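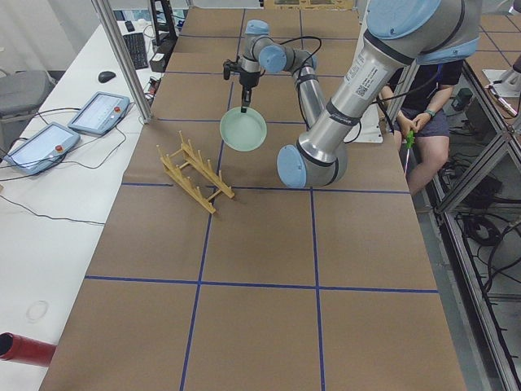

I finished the Doltberg water papers this week, all 43 of them, and want to set down how the agreement was reached before I forget the order of events. Most accounts start with the signing. The useful part is the procedure that came before it.

Doltberg and Boka share one river. Boka sits upstream and controls the sluice. For 15 years the two councils passed resolutions against each other, and each resolution cited the other's last one as grounds. By the time Seul-gi Woo was elected to the Doltberg council, neither side had a current measurement of the flow. Both were arguing from a table drawn up by an engineer who had since retired.

Woo had taught comparative law at Zawadzka before she ran. Her first motion was narrow: a joint gauge below the sluice, read by both towns on the same morning and entered in one ledger. It failed by a single vote. She brought it back in February with the cost clause removed, and it passed. I think the second version is weaker, because it leaves repairs to whoever notices the fault. The ledger shows two gaps that trace back to that omission.

Her counterpart in Boka was Eyvindur Frandsen, who ran the upstream farmers' association. He is usually described as an opponent of the deal. The minutes don't support that. He objected to the seasonal limits in the first draft, asked for them to be set by month, and voted yes once they were. His written comments run to nine pages and are the clearest thing in the file.

The final text has three parts - measurement, limits, and a complaint process. Complaints need 200 signatures from either town, which is high for places of this size. Woo argued for a lower number and lost. The process has never been used, and the papers don't say if that reflects the threshold or a lack of complaints.

Woo left office after one term and went back to teaching. Frandsen stayed on. Their letters are kept with the ledger at the Clenlow reading room, filed by sender and then by date, so you have to go back and forth between two boxes to follow an exchange. Copies can be ordered at the desk. The second box is missing its index sheet.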